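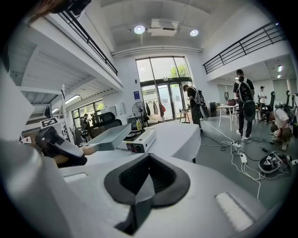 Wikon「Plandgate」サイドゴアブーツ レビュー：通勤で300時間履いた時点の評価

靴 > ショートブーツ > レディース

Wikonのサイドゴアブーツ「Plandgate」を通販サイトCludarentで購入し、主に通勤用として累計300時間着用した。本稿では、外装、ゴアの伸縮、ソール、サイズ感、雨天時の挙動、手入れの順に記す。比較対象には、同じ足で二シーズン履いているCardosoのサイドゴアブーツを使った。購入は自費で、メーカーからの提供はない。 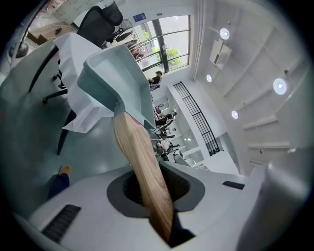

槙野 澄江
靴・革小物担当ライター

購入と到着まで

色は黒、ダークブラウン、グレージュの三色展開で、購入したのは黒である。注文から到着までは11日かかった。商品ページには在庫ありと表示されていたが、発送通知が届いたのは注文の一週間後だった。Cludarentの配送表記では、在庫品と取り寄せ品の区別が分かりにくい。季節の変わり目に履き始める時期を決めている場合は、余裕をみて注文したほうがよい。

箱は一般的な紙箱で、左右の靴は薄紙で仕切られていた。つま先の詰め物も紙である。付属品は替えの中敷き一組と、素材表示を兼ねた二つ折りの説明書のみ。シューツリーと収納袋は付かない。

返品は室内での試着に限って受け付けている。送料は購入者負担で、サイズ交換の場合も同じ扱いになる。二サイズを同時に注文して片方を返す買い方をすると、その分の送料が価格に上乗せされる。

外装

アッパーは牛革で、表面に樹脂系の仕上げが施されている。光沢は控えめで、室内灯の下では半艶、屋外ではやや艶が強く見える。革は薄めである。指で押すと細かいしわが入り、離すと消える。厚手のオイルレザーを期待すると印象が違うはずだ。

つま先はややスクエア寄りのラウンドで、トゥボックスの高さは標準的。親指の爪が当たることはなかった。甲に縫い目がなく、パンツの裾を落としたときに凹凸が出ない点は扱いやすい。

縫製はゴアの周囲が二列、履き口が一列。ピッチは左右で揃っているが、右足外側のゴア下端に糸の返しが一か所、ほかより膨らんで見える箇所があった。着用中に触れる位置からは外れており、実用上の影響はない。コバの塗りは均一で、はみ出しは見つからなかった。

履き口の前後にはプルタブが付く。後ろのタブは指が二本入る大きさで、引き上げやすい。前のタブは小さく、裾の細いパンツを合わせると引っかかることがある。切り取る人もいるだろうが、縫い込みが履き口の裏まで回っているため、自分で外すことは勧めない。

重量

片足の重量はほぼ300グラム。革製のショートブーツとしては軽い部類に入る。比較用のCardosoは手に持った段階で明らかに重く、履き替えると足首の振り上げで差が分かる。

軽さの大部分はソールによるものと思われる。発泡系の素材で、曲げると前足部が素直に折れる。一方、踏まず部分の剛性は低めである。靴を両手で持ってねじると、Cardosoより大きくねじれる。平坦な舗装路では気にならないが、砂利の駐車場を横切るような場面では、足裏に石の形が伝わる。

ゴアの伸縮

サイドゴアの寿命は、革よりもゴムで決まることが多い。そこで、履き始めてから着脱100回を終えた時点で、新品時との違いを確認した。

結果として、履き口の開きに目で分かる差はなかった。ゴアの表面に毛羽立ちはなく、下端の縫い目にも引きつれは見られない。足首に当たる感触は、初期のやや強い締め付けが和らぎ、厚手の靴下を履いても脱ぎ履きに手間取らなくなった。ゴムが緩んだというより、周囲の革がなじんだ影響が大きいと考えている。

その後も着用を続けた300時間の時点では、左足の内側に限り、ゴアの上端がわずかに波打っている。歩くときに左右のくるぶしが擦れる癖があり、Cardosoでも同じ位置が先に傷んだ。靴側の不具合とは判断していない。

毎回靴べらを使い、後ろのタブだけを引いて履くことはなるべく避けた。タブだけで履く習慣の人は、履き口後部の傷みがもう少し早く出る可能性がある。

サイズ感

普段のパンプスと同じサイズを選び、薄手の靴下で合った。足長は表記どおり、足囲は標準からやや狭め。小指の付け根に初日から三日目まで軽い圧迫があり、その後は消えた。革が薄い分、なじむのは早い。

甲の高さには注意が必要である。紐やファスナーによる調整ができず、甲が高い足では履き口を通す段階でつかえる。反対に甲が低い場合は踵が浮きやすい。付属の替え中敷きは標準の中敷きより厚く、これに入れ替えると踵の浮きはかなり抑えられる。ただしつま先側の余裕も減るため、足先が窮屈な人には向かない。

厚手のウール靴下を合わせる予定なら、半サイズ上を試す価値がある。標準サイズと厚手の靴下の組み合わせでは、夕方に甲が張る感覚があった。

踵の高さとの関係で書き添えておくと、前滑りはほとんど起こらない。中敷きの表面は起毛した合成素材で、ストッキングでも足が止まる。夏場の素足履きは試していない。

雨天時の挙動

商品説明では防水とはうたっておらず、「撥水加工」とだけ記載されている。小雨の中を駅まで歩く程度であれば、水はアッパーの表面で玉になり、内側への浸入はなかった。本降りの日に同じ経路を歩いたときは、ゴアの下端から水が入り、靴下の外側が湿った。構造上、ゴア部分からの浸水は避けにくい。雨の日を主な用途に考えるなら、別の靴を選ぶべきである。

撥水の効果は、着用を重ねるにつれて屈曲部から落ちていく。つま先と踵ではまだ水を弾くが、指の付け根が曲がる部分では水が染み、乾くまで色が濃く残る。市販のフッ素系スプレーで回復したものの、新品時の弾き方には及ばない。

濡れた路面でのグリップは並である。ソールの溝は浅く、前足部は横方向、踵は縦方向に刻まれている。アスファルトと点字ブロックでは不安を感じなかったが、商業施設の入口にある磨かれた石の床では滑った。Cardosoはゴム製のソールで、同じ床でも踏みとどまる。この項目は比較対象のほうが明確に優れている。

ソールの減り

減りは踵の外側から始まった。歩き方による偏りを考慮しても、進み方は速い。踵外側の溝は浅くなり、縁の角が丸くなっている。Cardosoが同じ状態になるまでには、もっと長くかかった記憶がある。

問題は修理の方法である。Plandgateのソールはアッパーに接着されており、踵だけを分離して交換できる構造になっていない。近所の修理店に持ち込んで尋ねたところ、踵を斜めに削って薄いゴムを貼る補修は可能、全面の張り替えは接着面を見てみないと判断できないとの回答だった。長く履く前提なら、溝が残っているうちに踵の補修を入れたほうが仕上がりはよい。

説明書に修理の案内はない。Cludarentの商品ページにも、交換用ソールや修理受付に関する記載は見つからなかった。

手入れ

樹脂系の仕上げのため、クリームはあまり浸透しない。一般的な乳化性クリームを薄く塗ったが、多く付けると表面に残り、乾拭きの回数が増える。普段はブラシで埃を落とし、固く絞った布で拭けば足りる。

履きじわは指の付け根に二本、その前に浅いものが一本入った。しわの底に白っぽい線が見えるが、クリームを入れると目立たなくなる。ひび割れはない。シューツリーはバネの弱いものを使っている。バネの強いものを入れると踵の上部が後ろに押され、履き口の形が崩れる。

ゴアにクリームや撥水スプレーが付くと硬化の原因になりうるので、作業時はマスキングテープで覆っている。面倒ではあるが、慣れれば短時間で済む。

保管については、箱のまま下駄箱の上段に置いたものと、箱から出して棚に立てたものを入れ替えながら試した。薄い革のため、筒の部分は支えがないと内側に倒れる。丸めた紙を入れておけば形は保てる。

服との組み合わせ

筒の丈はくるぶしが完全に隠れる高さで、アンクル丈のパンツと合わせると肌が見えない。ワイドパンツでは裾が筒に軽く乗る。細身のデニムでは裾を中に入れても収まるが、前述の前タブが表に出る。

ロング丈のスカートとの相性は無難で、足元だけが重く見えることはない。膝丈のスカートの場合は、筒の幅が足首に対してやや余って見える。Cardosoは筒が細く、膝丈にはそちらを履くことが多い。

黒は色に赤みがなく、濃紺のパンツと合わせても色がぶつからない。ダークブラウンとグレージュは実物を確認していない。

比較対象との違い

Cardosoは重く、硬く、なじむまで時間がかかる。そのかわりソールの持ちがよく、踵の交換にも対応している。革は厚く、クリームを入れた分だけ艶が出る。価格はPlandgateより高い。

Plandgateは初日から歩きやすく、駅の階段や立ち仕事での疲れが少ない。耐久性と修理のしやすさでは劣る。二足を交互に履く運用では、移動距離の長い平日にPlandgate、路面が濡れている日と休日にCardosoという分担に落ち着いた。

評価

履き心地：良
重量：優
外装の仕上げ：良
ゴアの耐久性：良（左足内側に軽い波打ちあり）
雨天時：可
ソールの耐久性：可
修理のしやすさ：不可に近い可
手入れの手間：良

軽いサイドゴアを探していて、甲の高さが標準の範囲に収まる人であれば候補に入れてよい。一足を直しながら何年も履く人には合わない。中敷きは替えのほうを先に試し、窮屈であれば標準品に戻す手順を勧める。

踵の補修は次のシーズン前に依頼する予定である。貼ったゴムの持ちと、補修後の歩行感については本稿に追記する。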